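# Peloren Closed-Cell Foam Sheet, Firm Grade

Cut-to-size foam for cushions, case liners and camper seating

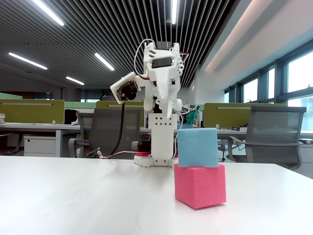
Peloren Firm is a closed-cell polyethylene foam that holds its shape under load and does not soak up water. It suits boat seats, toolbox liners, kneeling pads, drawer inserts and packing for fragile parts. If you want something soft to sit on for hours at a stretch, put a layer of Asa upholstery foam over it.

Sheets are stocked in our Jirkov warehouse range and cut on site. Off-cuts from your sheet are included in the parcel if you ask for them in the order notes.

## Sizes and thickness

| Item | Detail |
|---|---|
| Full sheet | 2000 × 1000 mm |
| Thickness | 5, 13, 25 and 50 mm |
| Stock colours | Charcoal, white, navy |
| Catalogue number | 643 |
| Cutting tolerance | 2 mm on length and width |

Charcoal is normally on the shelf. White and navy come from the supplier in batches, and the shade can vary a little between them. Order all the pieces for one job together if the colour has to match.

## Cutting and gluing

The 5 mm and 13 mm sheets cut with sharp scissors or a utility knife. For thicker pieces, use a long snap-off blade and make several light passes against a steel rule. An electric carving knife also works and leaves a fair edge on curves.

Use Mtshali contact adhesive or another solvent-free contact glue. Coat both faces, wait until they are touch-dry, then press together. Hot glue will melt the thinner sheets. Spray adhesives vary a lot, so test one on a scrap first.

For case liners, trace the tool on paper, cut the paper out and pin it to the foam before you start. Cut slightly inside the line so the tool sits snugly. Two thinner layers glued together are easier to shape than one thick block, and the bottom layer can be left whole as a base.

## Care

Wipe with warm water and dish soap. Keep it out of direct sun when it isn't in use; white will yellow over a few summers. Don't store it under heavy boxes, as deep dents may not come out. It is not fire-rated and must not be used near stoves, heaters or exhausts.

## Ordering

We cut up to 200 pieces per order at no extra charge, provided all cuts are straight. Circles, tapers and notches are quoted from a drawing. A pencil sketch with measurements in millimetres is fine.

Full sheets ship rolled, except the 50 mm, which goes flat and needs a delivery address with truck access. Cut pieces can't be returned unless we've made a mistake with the size. The counter closes for stocktake in February, but online orders can still be placed.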